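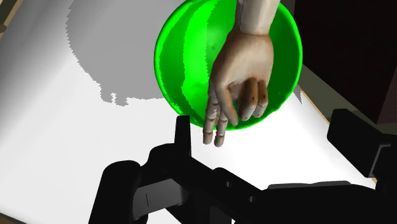 Does the separation check in simulation have to use the rendered hand mesh, or may it use a simpler volume?
A simpler volume is allowed, provided it is logged with the episode and the same volume is used for every run in the set.

That is the wording I propose for section 4 of the practice note. Reasons follow the quoted text.

In May the Pandavby group wrote:

> Our reading of the draft is that contact is judged mesh to mesh.
> We ran 1,332 episodes on that basis and 21 were flagged.
> Rizzi used a sphere and got 45 on the same set. Which count
> goes in the report?

Both, in separate columns. They measure different things. A mesh test reports contact between the hand and the gripper. A sphere test reports entry into a zone, and a finger held straight can reach past the sphere while the palm is well inside it. A jointed hand with two fingers extended is the obvious case — the sphere alone will not cover it unless the radius is set from the longest fingertip.

Proposed text for 4.2:

4.2.1 State the shape, centre and radius of the volume.
4.2.2 State whether any part of the hand may extend outside it. If so, run a mesh check on that part as well.
4.2.3 Draw the volume as a translucent shell during review, so that the reviewer can see the hand through it.
4.2.4 Apply the check to the whole gripper assembly, fingers and mounts included.

Wumwood asked for 4.2.4 to be optional. I would keep it mandatory. The Torkadia set has 1,096 episodes checked at the fingertips only, and those cannot now be compared with anyone else's.

Comments on 4.2.2 in particular, please. The radius wording is still open.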